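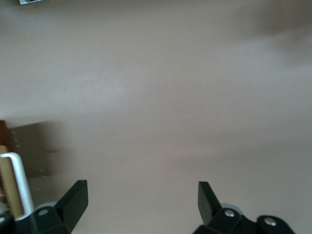
The Box and the Cube: Gallery

Jumalent Study Collection, Handling Room
Page updated February 21, 2021

The Handling Room at Jumalent keeps a working collection of plain household and workshop objects, chosen for their usefulness in the study of how everyday things are stored, opened, sorted and put away. The collection was started under Leilani Greenberg and is now in the care of Genivaldo Peixoto, who also prepares the captions and notes for these gallery pages. The register at present lists 2,424 entries, of which 257 are containers with lids.

This page is concerned with tabletop storage. The items are ordinary ones. Visitors who have used our earlier galleries, Meireles (kitchen drawers) and Girico (sewing and mending), will find the same arrangement here, with pictures placed among short notes on the objects and on the table itself.

The table

Work with small objects calls for a broad, clear surface in a quiet colour. A matt finish is preferred, as a polished top throws back the ceiling lights and makes small marks hard to judge. Scratches and stray fibres are noted in the room book at the end of each session and the top is wiped with a barely damp cloth. Polish and scented sprays are not permitted in the room.

Brown and beige tops have been the standard since the Jakier tables were brought in. White was tried for one season and found tiring to the eyes. Readers planning a similar room may wish to know that a broad top is worth the floor space it takes up. Objects can then be set well apart, and there is somewhere to put a lid down.

The wooden box

Lidded boxes are the most frequently requested items in the collection. The dark wooden box belongs to Group 8, which brings together plain boxes for general use. Boxes in this group are lent out empty and should be returned empty. Borrowers are asked to lift a box from beneath with both hands and to leave the lid closed while carrying it.

Dark wood shows dust readily, particularly along the edges of a lid. A soft dry brush is sufficient for most cleaning. Wax should be applied only by the room staff, and then sparingly – too much of it collects in the corners and is slow to remove.

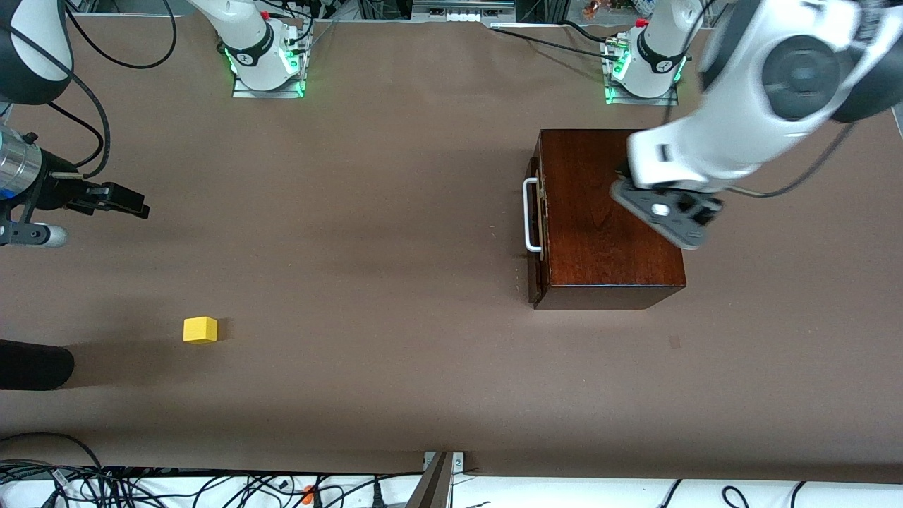
Small pieces such as the yellow cube are registered individually, even where several of one colour are held. They are easily mislaid, and a strong colour on a brown table is a considerable help when the room is being cleared. The cube is listed under Sorting Pieces, together with discs, short rods and pegs. There are 37 pieces in that section, and each has its own line in the register.

Pairing a box with a single small piece is the simplest of our set arrangements. It is often requested by those teaching tidying and packing, as it allows attention to be given to the lid, the reach across the table and the space left between one object and the next. Further pieces may be requested once the arrangement has been used in this form.

Laying out and clearing away

Lids and small pieces should be kept clear of table edges. When a session is over, small pieces are returned to their tray first and boxes are shelved last, with labels facing outwards. Cables on or near the table are to be left as found, and any that appear worn should be reported to the desk.

Objects shown on this page may be requested for study by appointment. Requests should give the name of the gallery and the group or section required. The summer loan list opens in July, and places for group visits are allotted at the same time.

Notes and captions: Genivaldo Peixoto
Collection register: Leilani Greenberg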